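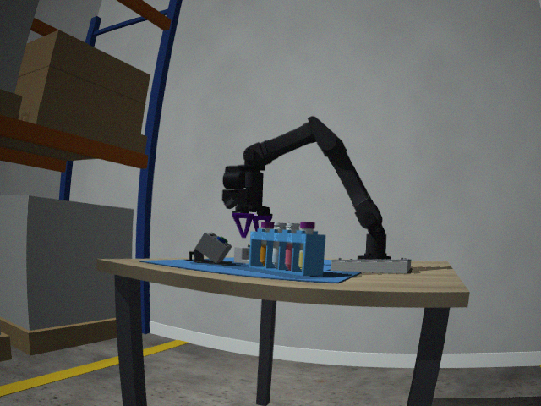
Sevim Işık left a comment under my May post saying that rules for a simulated cell are a waste of everyone's time, you can't hurt anybody in there, so why write them down? Fair point, and I've been chewing on it ever since!

My answer is that habits travel. I run my tube-handling trials in Skoryk before anything goes near the bench at Lornport, and whatever sloppy thing I let through on screen I end up doing for real (ask me about the speed limit I "temporarily" switched off). So I now keep a list. It had 16 rules at one point, which was daft, and I've cut it right down.

The first one is about reach. Work out everywhere the arm can get to, table or no table, and treat all of that as its space – people forget the bit past the edge.

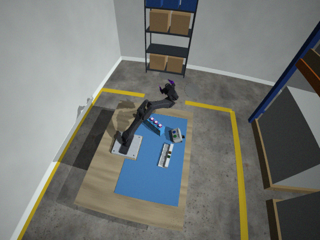
Should the floor tape match the arm's full reach? It should go further than that, with room for a person to stumble and whatever the gripper might be carrying.

Honeylyn Lagman, who I swap notes with over at Gistora, adds stopping distance on top, and I've pinched that from her. Anyway, on to the ones I use every day.

1. Come in from above. Stop over the rack, check the position, then go down slowly. No sideways shortcuts between tubes, however much time it saves.

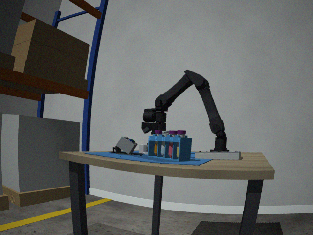 2. Change one thing per run and write it down before you press go. I've logged 492 runs this way and I can still make sense of nearly all of them. My old Drundo notes, on the other hand, are a complete mess.

3. Keep the hover height in one place in the settings, with a name a tired person can understand. Mine used to be typed in separately for every move, and 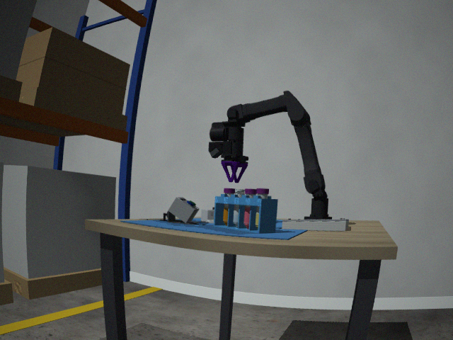
when I switched to taller tubes I had to hunt down each one, and of course I missed a couple. Now there's a single number, and it gets checked against the tallest cap before the first run of the morning.

Sevim, if you're reading, I'd still love to hear which of these you'd bin.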